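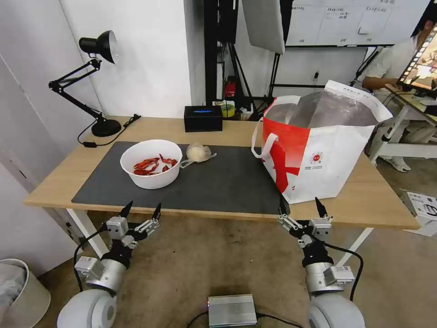 Setting up Prellden for your first print

Okay, so you've got Prellden installed, the printer is talking to the computer, and you're itching to see one of your pictures on real paper. I get it! But please do this section before you open the good box. I skipped it when I started and fed a lot of nice Lenihan matte through the printer for the sake of some very muddy green hills.

I'm assuming you keep your photos in Markomine, as I do. If you use something else, export a full-size TIFF and pick up at step 4.

Before you start

Let the monitor warm up for half an hour. Turn off any night mode or "eye comfort" setting (mine switches itself back on after updates, so look every time). Bring the screen brightness down until a blank white document looks close to a sheet of your paper held beside it under the lamp you normally work by. It'll feel too dim for ten minutes and then you'll stop noticing.

Note: if you've calibrated with a measuring device, leave the brightness where the device put it and skip the paper trick.

Getting the file across

1. In Markomine, pick a photo you know well. Skin, some foliage and a bit of gray in the same shot is ideal. Don't start with a sunset, you'll have no idea whether it's right.

2. Go to File, then Send To, then Prellden. If Prellden isn't on the list, quit both programs and open Prellden first.

3. When the export box comes up, choose TIFF, 16-bit, and Adobe RGB. Leave the output sharpening box unchecked. Prellden does its own sharpening later on, and doing it in both places gives you crunchy little halos around branches and hair.

4. In Prellden, open the file and look at the Info strip along the bottom. The color space should be listed there. If it says Untagged, go back and export again with "Embed profile" checked.

5. Set the print size in inches and leave Resample off for now. Look at the number that shows up under Resolution. If it's 300 or higher, carry on. If it's lower, you can still print, and for a picture going on a wall across the room I wouldn't worry much. I've got a big beach print in my hallway well under that and I've never once wished for more pixels.

Caution: don't type a new number into the Resolution field with Resample on unless you mean it. Prellden will happily invent pixels for you, and it doesn't ask first.

Installing the paper profile

A profile tells Prellden how your particular printer behaves on your particular paper. Wrong profile, wrong color, and no amount of fiddling with sliders is going to fix it properly.

6. Download the profile for your printer and paper from the paper maker. Lenihan sorts theirs by printer first and then by surface, and the names are very similar, so read the whole thing. I once spent an evening blaming my ink when I'd grabbed the baryta profile for a matte sheet.

7. Unzip it. You want the file ending in .icc. There's usually a PDF in there too, and it's worth a glance for one reason: it tells you which media type to choose in the printer driver. Write that down.

8. In Prellden, go to Settings, Profiles, Add, and point it at the .icc file. Close the program and open it again. The new profile won't show up until you do.

9. Under Print, set Color Handling to "Prellden manages color" and choose your new profile.

10. Click Printer Setup and turn color management OFF in the driver. The wording changes from one maker to the next — "No Color Adjustment" or "Off" or something along those lines.

Caution: step 10 is the big one. If Prellden and the driver are both correcting color you'll get a heavy magenta print, or occasionally a print that's only a little bit wrong, and that's worse, as you'll chase it for weeks.
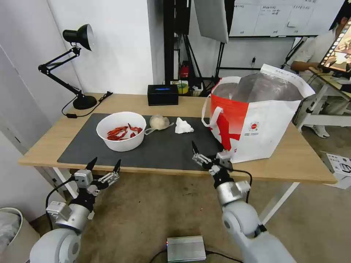 One reader wrote in to say that on a Mac the driver option was grayed out and there was no way to switch it off at all, and was that a fault? No, it's fine! On most Macs the system grays it out for you as soon as you pick "Prellden manages color," so grayed out is what you want. The same reader suggested saving all of it as a preset once it works, and I should have put that in from the beginning, so now it's step 14.

Soft proofing

11. Press the Proof button. The picture will go a bit flat and sad, especially on matte. Your screen is showing you what the paper can manage, and paper can't glow.

12. Choose a rendering intent. Try Relative first, then Perceptual, and go with whichever looks better to you. Keep Black Point Compensation on for both. For most of my landscapes I can barely tell them apart, but strong reds and deep blues can change quite a lot.

13. Make a proof copy before you adjust anything. I usually add a touch of contrast and lift the shadows slightly. Go easy — a small move on screen is often plenty on paper.

14. Save everything as a preset, with the paper and the media type in the name. "Matte final new" will mean nothing to you by October. Ask me how I know.

Note: the full list of intents, including the odd ones I never use, starts on page 111 of the Prellden manual. You need version 2 for the proof copy feature. In the older one, duplicate the file by hand.

The test strip

Print a strip before you print the picture. Drag a narrow box across the part of the photo with the darkest shadow and the brightest highlight in it, choose Print Selection, and use a cut-down piece of the same paper. Same paper, please, and same side up. On many matte papers only one side is coated, and it's the one that looks slightly whiter.

Then leave it alone. Ink shifts a little while it dries, so I print mine in the evening and judge it after breakfast by the window. Look at the grays first. If those are neutral, the rest is normally close.

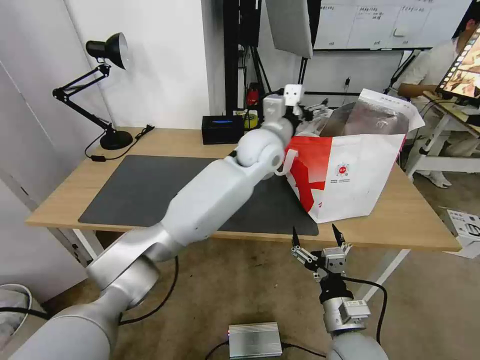
TROUBLESHOOTING: COLOR AND DENSITY

Print is much too dark. Nearly always the monitor is too bright. Go back to "Before you start." If you can't face redoing that, there's a Print Brightness slider in Prellden that only affects the print, and a small nudge upward is okay.

Everything is pink or magenta. Double color management. See step 10.

Grays are green on one paper and fine on another. Check the media type in the driver against the PDF from step 7. If they match, run a nozzle check.

Fine lines across the print. Nozzle check, then one cleaning cycle, then another nozzle check. Don't run cleaning after cleaning, it eats ink. If there are still gaps, let the printer sit overnight and try again.

Still stuck? Nenard will run your file through their own printer if you bring it in on a USB stick, and comparing their print with yours tells you pretty quickly whether the trouble is in the file or at your end. Bring the TIFF and the name of the profile you used.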